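So the little train game is playable! Start to finish, title screen to credits, and the credits are just my name and Thoa Phan's name and a thank-you to my sister's cat. I've been poking at this thing since September and I didn't want to write about it until a person who isn't me had finished it.

For those who missed the earlier posts (there were two and they were both short), it's called Gadano, and you're the dispatcher at a tiny railway junction up in the mountains. You don't drive anything. You throw switches, you set signals, you answer a telephone that rings way too often, and the trains do what you told them to do, even when what you told them was dumb. It's a puzzle game, I guess, but with weather.

The first version had 61 levels. I was so proud of that number! I had them in a spreadsheet with color coding and everything. Then Hòa Hoàng came over and played for an evening, and by level nine he was checking his phone between trains. He was very polite about it. I asked him what was wrong and he said it felt like homework with a whistle sound. So I cut more than half of them that week, and the ones I kept I mostly mashed together. Two medium levels glued end to end are a lot more fun than either one alone, because the mess you make in the first half comes rolling down the hill at you in the second.

The hardest part by far was the train collisions. You'd think that would be easy, it's trains, they're on rails, they only go two directions. But my trains are made of separate cars, each car follows a spline, and when a train crosses a switch while the player is throwing it (which they will, constantly, on purpose) the front half goes to Barnard and the back half goes to Evska. Those are the two towns down the line. For a while I had a freight train that was technically in both places and kept getting longer. Thoa wanted to keep it in as a secret ending. I said no and I kind of regret it.
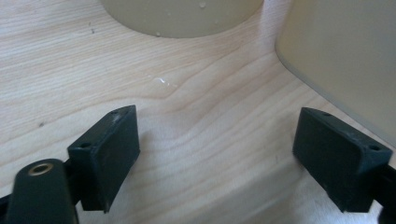 What I ended up doing was locking a switch whenever any wheel is within one car length of it. There's a clunk sound and the lever wiggles so you know it heard you. Real railways do a version of this too, which I learned after I'd spent a weekend coming up with it on my own. Oh well. It also made the game harder in a good way, since now you have to think ahead a bit, and a long slow coal train parked over the wrong switch is a proper disaster.

Music! Thoa did all of it. She sent me 108 seconds of accordion and something she calls a "tired piano," and it loops so well that I've left it running while making dinner. There's a second version that kicks in when it snows, same tune but slower, with the high notes taken out. If you play with headphones you can hear her chair squeak in the snow one. We left it.

The thing I'm still not happy with is the telephone. It's supposed to be funny, you pick it up and it's Mrs. Tsolakis from the hotel asking where her guests are, and she gets crankier the later the train is. The writing is fine (I like her, she's my favorite) but the timing is off. She'll call to yell about a late train while the train is pulling in right behind the dialog box. I tried adding a check for that and then she stopped calling altogether, for the whole game, and two of my testers said they liked it better that way. Rude! She's staying. I have one more idea, where the call gets canceled if the train passes the last signal before the station, and you just hear one ring and then nothing.

I also had to redo the save files. The old ones stored every single car's position as text, so a save from the last level was bigger than the rest of the game's data put together and took ages to load on my old laptop. Now it stores the time and the switch positions and replays the whole thing super fast behind a black screen. It feels like cheating but it works, except on level 14, where the replay sometimes loses a caboose. If you find it, tell me where it went.

As of this morning the build has been downloaded 385 times, way more than my last game got in its entire life. Most of the comments are about the snow. One is a very long and very kind message about how my semaphore signals are from the wrong country, and I've written back and asked for pictures.

Next up is controller support, then the phone thing, then maybe putting back one or two of the cut levels as bonus ones. There was a good one with a circus train that I miss. If you've got the game already, grab the new version before you start level 20, the old one has a signal in it that can't be turned green.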